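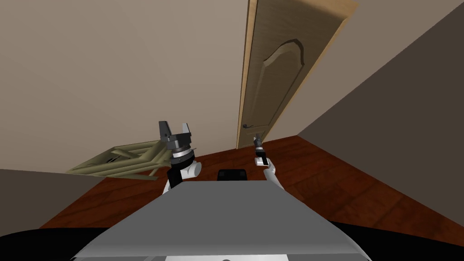
Subject: Re: [seastories] Bunnag edition of the Captain Jeltolley tales
To: seastories list

Su-bin Ko wrote:

> Has anyone else picked up the new Bunnag collection? I finished it last
> night and I'm quite taken with it. Good clear type, all the Jeltolley
> stories in one volume for the first time, and the introduction makes a
> strong case that they were based on a real smuggler's log kept aboard
> the Fimier. It even gives the dates of the voyages beside each story.
> I'd always assumed they were pure invention. Am I the last to know?
>
> Also, the blurb says "complete and unabridged" at 996 pages, which seems
> fair value for the price.

Su-bin, I have it too, and I'm glad you enjoyed it, but I'd go carefully with that introduction.

First, the log. The editor says it was "consulted in a private collection" and leaves it there. No owner, no town, not even a description of the binding. He quotes it 4 times, and every one of those quotations can be found, nearly word for word, in the stories themselves. He takes this as proof that the author copied from the log. I'd say it works at least as well the other way round, with somebody writing up a log after the magazines had come out. I don't say that's what happened. I'd just want to see a page of it before I believed in it.

Then the dates. Have a look at the one given beside "The Harbour at Takel". The voyage is supposed to be over before winter, yet in the story the crew are chipping ice off the rigging for three pages and the cook loses a toe. You can explain that away as colour if you like, but then what exactly is the log the source for? The name of the ship? Plenty of writers could come up with the name of a ship.

I had the same argument with a fellow at a book fair years ago, over a different captain. He had a sea chest to show me. Very nice sea chest.

As for "complete and unabridged", I got out my old magazine set and went through it against the Bunnag contents page. There are 29 stories in the magazines that I know of. The book leaves out 3 of them: "A Keg for the Parson", "Mrs. Jeltolley Ashore" and the Christmas one with the lighthouse. The last is no great loss. "Mrs. Jeltolley Ashore" is, to my mind, the best thing he wrote, and the only one where anybody gets the better of the Captain in a bargain. Leaving it out and calling the book complete takes some nerve.

I also compared the opening of "The Grey Lugger" line by line. The long quarrel about the anchor is gone, and so is most of the mate's speech at the rail. It could be that Bunnag set it from some later reprint that had already been trimmed, in which case somebody ought to have said so in the notes. There are no notes on the text at all, only a glossary, and the glossary thinks a lugger is a kind of sailor.

To be fair to them, the paper is decent and it does lie open on the table, which my magazines won't do any more without shedding bits. The map at the front is handsome — though I can't make the coastline agree with the sailing directions in "Two Tides to Fimier". And before anyone writes in, yes, Fimier is a port in that story and a ship in the introduction. I noticed that as well. The editor doesn't seem to have.

If you only want a fat book of smuggling yarns for the cottage, it'll do you fine. The revenue cutter chase in the middle stories is as good as ever, and they haven't managed to spoil the fog. I'd be less easy about anybody citing the introduction, and I've already seen it repeated on one bookseller's site as settled fact.

Does anyone here have the September number with the author's letter to the readers? My copy is missing that leaf. I have a memory of him saying he'd never been farther out than the end of a pier, but it's an old memory and I wouldn't swear to it. A scan or a plain typed copy would be welcome, on the list or off.

Su-bin, I can copy out "Mrs. Jeltolley Ashore" for you if you'd like to read it. It's short, and my typing is slow, so give me a couple of weeks.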